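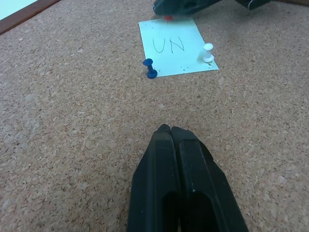
I have never trusted a cork board. Every house I've lived in has had one, and every one of them has ended up as the place where paper goes to be ignored. Takeaway menus, a dentist's card, a school letter about a trip that happened two summers ago. You stop seeing the thing after a fortnight and then it's just brown wall.

So when Manon Fehr told me in December that a cork board had sorted her life out, I was polite about it. Manon has form. Before this it was a paper planner called the Fokside, which cost more than my shoes and had a page for your "intentions", and before that an app, and before that coloured bands on her wrist. She lent me the Fokside booklet once. I got as far as the bit where you thank your list for its service.

Her method with the board goes like this. You lay it flat on a table, you don't hang it. You use one sheet of paper at a time, a pale one, and you write as little as you can get away with. Two letters if possible. Then it stays there until it's dealt with and you don't put anything else up. She says the trouble with most boards is that they hang on a wall and collect things, whereas a board on the table is in your way and you have to do something about it.

My objection is obvious. If it's in your way, you'll move it. I've got a table in the back room that has had a broken lamp on it since we moved to Flunthorpe, and I've eaten plenty of meals next to that lamp.

I did try it, mind. I tried it for 4 weeks, which is longer than I gave the sourdough.

First, the board itself. I bought the cheap one from Brekel and it's perfectly all right. Cork is cork, I thought, although there is a difference if you look closely. The pressed stuff is all little chips, tan and beige and the odd pinkish one, with dark pits in between, and on a bad one the chips come away every time you pull a pin out. Mine sheds a bit. Manon's is supposed to be "self-healing", a claim I'd like to see tested by someone who doesn't sell them. I stuck a pin in and out of the same spot on mine for the length of a radio play and at the end of it there was a hole.

Then pins. I'm firmly in favour of the push pin with a waist, the sort you can get hold of properly. Flat drawing pins are a menace. They go in easily enough and then you're there with a butter knife trying to lift one out, and it pings off under the fridge, and you find it again in your sock. A box of 100 push pins is far too many for any household but they don't seem to come in sensible amounts.

And paper. She insists on pale green or something near it. Her reasoning is that white looks like post and yellow looks like a nag. I think she had a pad of it left over from the Fokside, but I'll admit a mint sheet on brown cork does look nice, and I didn't resent it the way I resent a sticky note.

The short writing was where I came unstuck. By the second week I had a sheet on the board with two letters on it and not the faintest idea what they stood for. I'd written GB. Gas bill? Garden bin? Going back to my own lists, which are long and grumpy and use whole words, I found "ring Garcia about the gutter" and felt a good deal calmer. I did eventually work out GB. It was grey buttons, for the coat, and by then I'd bought navy.

Manon's answer was that if I couldn't remember it, it wasn't important. Well, the coat has navy buttons and I look at them every morning, so I don't accept that.

What I will give her is the one sheet rule. I don't do it her way, I write the whole thing out, but having a single job on the board did get the lamp to the tip and the spare key cut. Whether that was the cork or just the novelty I couldn't tell you. I'd want to see it still going by spring before I said anything kind in public.

She's now talking about putting felt on the back so it doesn't scratch the table. Mine has already scratched the table. It's an old table.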